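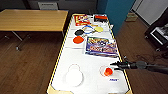 How to refinish a scratched melamine workbench top

Posted 8 September 2020 by the Briststead Workshop Notes editor

Melamine-faced board is a common choice for benches in schools, labs and home workshops. The face is a resin-impregnated paper bonded to particleboard under heat and pressure. It can't be sanded back like solid timber, as the decorative layer is a fraction of a millimetre thick. Surface damage has to be filled, coated or covered. The method below covers filling and coating. It suits tops with scratches, dulled patches and minor edge chips. It does not suit tops where the core has swollen.

Checking the core

Run a straightedge across the top in both directions and look for light underneath. Pay attention to joins, sink cut-outs and the ends. Swollen particleboard will not go back down when it dries, and any coating laid over it will crack along the ridge. Press a thumbnail into suspect areas. If the board gives, replace the top.

Check the edging as well. PVC edge tape that has lifted along a short length can be re-glued with contact adhesive. Where it has lifted along most of a side, strip it and fit new tape after the coating has cured.

Materials

Two-part filler coloured for laminate
Adhesion primer rated for melamine and tile
Two-part water-based polyurethane enamel, satin or gloss
Sugar soap and methylated spirits
Abrasive paper, 180, 240 and 400 grit
Foam roller, 4 mm nap, and a tray
Low-tack masking tape
P2 respirator for sanding, organic vapour cartridges for coating

We used Jandska primer and Kokska enamel on the last bench. Other systems will do the job provided the primer and enamel come from compatible ranges. Read both data sheets before mixing anything.

Cleaning

Wash the top with sugar soap, rinse twice with clean water and let it dry. Wipe with methylated spirits on a lint-free cloth, turning the cloth often. Silicone from spray polish is the usual cause of fisheyes in the finish coat. If the bench has ever been polished, repeat the spirits wipe with a fresh cloth.

Filling

Mix only as much filler as can be used in five minutes. Press it into scratches with a plastic spreader held nearly flat, then draw off the excess at right angles to the scratch. Leave it slightly proud. Chips on the long edges need a backing: tape a strip of polyethylene to the side of the board, fill from above, and peel the strip when the filler has set hard.

Sand the filler flush with 180 grit on a cork block. Sand the remaining surface with 240 grit until the shine has gone evenly. Stop if brown paper starts to show through. Small rub-throughs will take primer, but larger ones should be spot primed first and left overnight.

Priming and coating

Mask the edging if it is to stay its original colour. Use fresh tape and burnish the inside edge down. Vacuum, then wipe with a damp microfibre cloth.

Roll on one thin coat of primer. Work across the width in sections and lay off along the length. Recoat time depends on the product and the weather. Below 10 degrees, don't start. In June we had an unheated shed in Toom where the primer was still soft the following morning, and the whole top had to be stripped.

Sand the primer lightly with 400 grit. Mix the enamel by weight on a digital scale. For the bench described here, measuring 1,340 mm by 560 mm, a batch of 50 g per coat was too little, and a second batch had to be mixed while the first was going tacky. Allow double that. Apply three coats, sanding with 400 grit between them. Pull the masking tape while the last coat is still wet, drawing it back on itself at a low angle.

Curing

The surface will be touch dry in a few hours and can take light use after two days. Full hardness takes longer. Keep solvents, hot items and clamps off it for two weeks. Don't leave rubber feet or mats on the new finish during that period, as plasticiser can mark it permanently.

Clean with a damp cloth and mild detergent. Cream cleansers will dull a gloss finish.

56 shares | 4 comments

Contact us | © Briststead Workshop Notes | Back to top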